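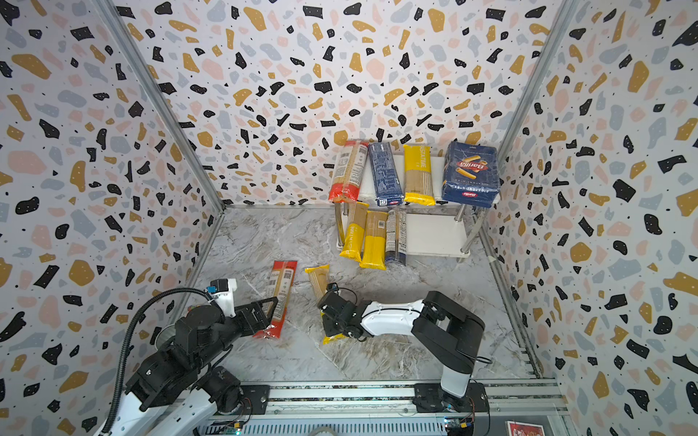

2 min read

Aslı Saraç, project report, Plirnbridge, 10 July 2025

Our task was to compare how a parallel gripper holds film packages and carton boxes. I worked with two arms on one rail, and for the objects we chose pasta, as it is cheap and comes in many shapes. My partner İlker Bayram wrote the controller and I did the grasp trials, 100 for each kind of package.

The soft packages bend when only one end is held, so I lowered the closing speed for them. The carton keeps its shape, but the shiny film gives strong reflections in the wrist camera and the edge detection becomes less sure.
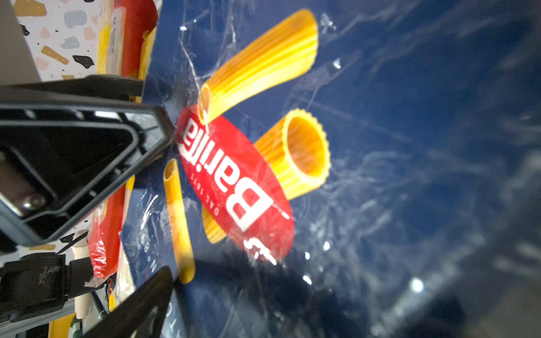

Figure 2. Barilla box between the fingers, wrist camera.

Lifting was a different question. A long package held near its end swings, and the controller must wait before the next move. We set this pause to 300 ms - maybe too long, but safe.
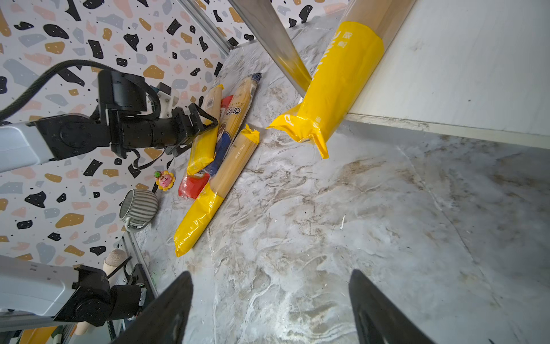 Figure 3. Long package hanging over the marble-look floor.

In December we would like to repeat the trials with the softer finger pads from Mostyn.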